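HOME / Magazine / Living

THE BASKET WILL NOT SAVE YOU

Every few years the homewares trade discovers the basket again, and every few years we are told it will change how we live. This May it was the turn of Skindport, whose autumn catalogue gave over 26 pages to woven storage, most of it standing against bare walls in houses where apparently no one owns a phone charger.

I have a basket. I have had several. My position is that a basket is a place to put things you have decided not to deal with, and that it costs more than a cardboard box.

Fabian Haslinger disagrees, as you would if you sold them. He runs Grundero, a small shop and online store, and he told me over a very long coffee that people misunderstand what baskets are for. "You don't hide things in it," he said. "You give them an address." I asked what was in the one behind his counter. He had a look. It was packing tape, a jumper, two dead torches and an invoice he'd been after since summer.

To be fair to him, he did lend me a big one for a month and didn't ask me to be nice about it. The idea was simple enough. Everything that had been living on the hallway floor would go in the basket, the wall would be clear, and I would feel calmer.
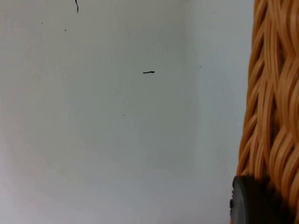

A plain wall and a woven wicker basket. Look closely and the wall has its own small collection of specks.

I did not feel calmer. What I felt was a new and unwelcome interest in my wall. For years it had been behind coats, a scooter and a bag of bags, and I had never given it a thought. Once it was bare I could see every little mark on it. The catalogues never mention this part. A clear wall is one more thing to wipe.

The wiping brought me to Ionuț Tudose, a painter and decorator who has been touching up other people's hallways for 30 years. He has no opinion on baskets. He has firm opinions on matte paint, which he says customers ask for by name and then ring him about.

"They want flat, flat, flat," he said. "Then they go at it with a scourer and I'm back with a roller."

His advice was a soft dry cloth first, then a barely damp one, and to stand a rough basket a hand's width off the wall so the weave doesn't rub. That is the most useful thing anyone said to me in the whole exercise, and it was free.

The baskets are not. The largest in the Wyss range was $30 when I first started noticing these things. Horkon now does one with a lid and a linen liner for a good deal more, and its brochure claims some 4,000 passes of the weaver's hand go into each. I can't check that and I doubt Horkon has.

I'll concede the look. Glossy strands in tan and caramel, looped over each other in waves, do warm up a pale corner in a way a plastic tub doesn't. My sister came round and said the hallway looked finished, then dropped her scarf in on top of everything else and couldn't find it at home time.

By week three the basket was full and the scooter was back against the wall. I emptied it out on the floor one evening, threw away half, and put the rest in the cupboard where it should have gone to begin with. The basket went back to Grundero the next morning. Haslinger asked whether I wanted to keep the smaller one instead, at a discount.

I said I'd think about it. It's in the bathroom now, with the towels in it.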